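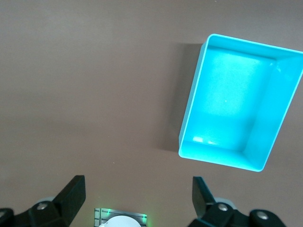
Hadcombe Institute
Introduction to Archival Practice, Handout 2
Instructor: Jozef Kuipers

Appraisal decides which records are kept. Students should read the De Bruijn estate inventory (108 entries) before the seminar and mark every entry with no stated creator.

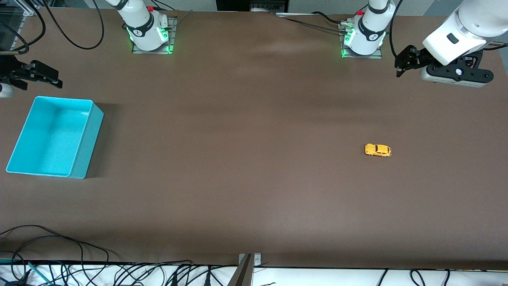 Original order is to be respected wherever it can be established. Papers are sorted on a clear surface, and a wide brown table with little on it, matte so that it throws no glare, serves well. Folders are opened singly and closed before the next is taken up. Written notes of 45 lines or fewer are due in September.

This site uses cookies. Accept | Settings

Related handouts
Provenance and Custody
Describing a Family Collection

Contact the Registry | © Hadcombe Institute | Back to top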